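From: Junaid Rizvi
To: Skorard users list
Date: 12/04/2026
Subject: Re: Fingers won't let go of light wrappers

> We've had the same thing on our pair since January. The fingers
> open all the way, the log says "released", and the wrapper just
> stays there on one pad. Then the next pick goes wrong too, as it
> already has something in its grip. Is anyone else seeing this with
> the blue pads, or is it our linkage?

Hello all, and thank you for writing this up so clearly – I read it over breakfast and felt a good deal less alone!

Yes, we see it too, and I don't believe it's your linkage. Out of 1,082 tidy-up picks on the bedroom task we logged 138 where the film stayed stuck to a pad after the fingers had opened. Almost all of them were thin, crinkly stuff like candy wrappers and cling film. Tissues drop fine, and so do full snack bags, which I suppose have enough weight to pull themselves free.

My first guess was static from the fluffy blanket, and I still think it plays a part, but swapping in a cotton sheet only helped a little. What did help was wiping the pads with a damp cloth and letting them dry before each session. We also slowed the opening down – the quick snap seems to flick the film up against the pad – and added a short wait before the arm lifts away. After both changes we had 21 sticks in the next 1,000 picks, and I can live with that for now.

One word of caution, please. Do not reach in and pull the wrapper off while the drive is live. I did just that in the Avon room, the controller took the tug for a new object, and the fingers closed on my thumb. No harm done beyond a bruise and some choice words, but the grip is stronger than it looks. Hit the stop first, every time, even when you're in a hurry (I was, of course).

If somebody has tried the Schnyder pads, or the softer ones from Gelico, I would dearly love to hear how they behave on film. I can share our opening-speed settings with anyone who wants them, just write to me off list.

Warm wishes to all of you,
Junaid 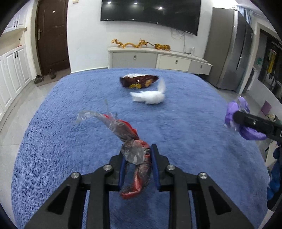 Clear and red wrapper between the blue pads, bedroom task.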